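ユニバーサル基板の白い線に沿ってまっすぐ切るには?

投稿者:もちもち半田 2025-07-05

電子工作を始めて二か月くらいの初心者です。5月にラジオのキットを組んだら楽しくて、今度は自分で回路を載せてみたくなり、Hutumの通販で穴あきの基板を買いました。289円。安い!

で、届いたのはいいんですが、使いたいケースより大きいんです。白い線が等間隔に入っているので、これに沿って切ればいいのかなと思い、とりあえずカッターで何回かなぞってみたものの、全然割れる気がしません。しかも作業場所がリビングの木の机(明るい色で、傷がつくとめちゃくちゃ目立つやつ)なので、力を入れるのが怖いです。家族にも怒られそうだし……。

みなさん何で切ってますか? あと、白い線の上を切るのか、線の横を切るのかも教えてほしいです。

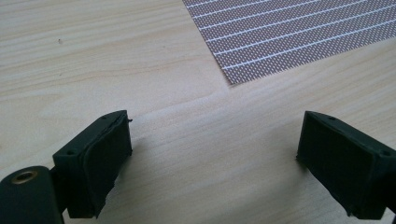 寄せられた回答(2件)

はんだ沼22年生

私はPカッター派です。普通のカッターだと刃が逃げるので、アクリル板用の、溝を掘るタイプのほうが断然ラクですよ。Ranbyの安いのを使ってますが、替刃つきで1397円でした(ホームセンターで買ったので、お店によって違うかも)。

やり方は、金属の定規を当てて、穴の列の真上を何度も軽く引く。最初の数回は本当に力を抜いてください。溝ができてしまえば刃が勝手に通ります。表が済んだら裏も同じ列を引いて、机の角に合わせてパキッと折るだけ。机の角が心配なら当て木を使うか、板二枚ではさんで折ればきれいにいきます。

白い線については、写真だけだとただの印刷なのか何か意味があるのか、私にはわかりませんでした。なので線は目安と割り切って、穴の列に合わせるのがいいと思います。穴が並んでいるところがいちばん弱いので、線の上を狙って穴から半端にずれると、かえってガタガタになります。一列ぶん犠牲になるので、部品の配置を決めるときは余裕をみておいてくださいね。

それと切り口は紙やすりで整えるんですが、粉がけっこう出ます。ガラス繊維入りの基板だと吸うとよくないし肌もチクチクするので、マスクをして、下に濡らした新聞紙を敷いてやってます。リビングなら水をつけながら削るのがおすすめ!

通りすがりのタヌキ

自分はKratochvílの卓上カッターで切ってます。4000円くらいしたけど一瞬。たくさん切らないならもったいないかも。
机にはカッターマット敷いたほうがいいです。うちは敷かずにやって一本線が入りました。

質問者より

ありがとうございます! 穴の列の上なんですね、完全に線の上をなぞってました。まずはPカッターとマットを買ってきます。裏からも引くというのは思いつかなかったです。端っこのほうで一回練習してから本番いきます。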